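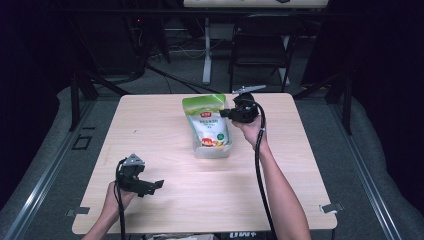
Snack pouch, green top band, on the table.

Plirnton Tenants' Association
Minutes of the general meeting, 9/22/26

Present: 40 members, which makes a quorum. Minutes of the last meeting were approved after the word "promised" was changed to "mentioned" in the part on the boiler.

1. Water bills
The chair read a letter from Runau, the management company, stating that the higher bills are due to "seasonal use." Several members asked which season. The letter covers a stretch when half of the east stairwell was away. No meter readings came with it, though we asked for them in writing. The secretary does not expect them but will ask again.
Agreed: no member should sign the new payment form until readings are produced.

2. Lodach Street entrance
The door has now been repaired 3 times by Chien, the contractor Runau uses. It still does not latch unless pulled hard from inside. Runau has marked the job as complete. A member asked whether anyone from Runau had tried the door. It was not known.
Agreed: the secretary will send a dated log of each failure. Members on the ground floor will keep it.

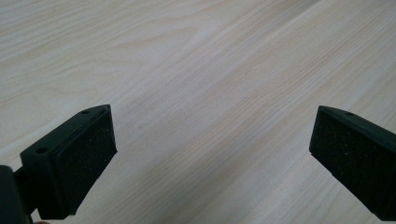 3. Common room furniture
Runau proposes to replace the common room tables and recover the cost through the service charge. Its letter calls the present ones "worn beyond reasonable use." Members found this hard to credit. The pale wood in the picture, with its streaky grain and no other marks on it, was held up as a fair answer to that. The chair asked who had inspected the tables and when, and whether new ones would come from the same supplier as the lobby bench, which lasted one winter. One member was in favor of new tables on the grounds that we will be charged for something in any case. Put to a vote, the proposal was turned down, with 2 in favor.

4. Repair fund
Balance stands at $500. A suggestion to spend it on a lawyer's letter was discussed at length. Some doubted that one letter would get more of a reply than our last four. Held over.

5. Any other business
Bike room key: still missing. Runau says a copy was sent. None has arrived.
Request for quieter use of the trash chute after dark. Noted.

Next meeting in November, same room, if the heat is on.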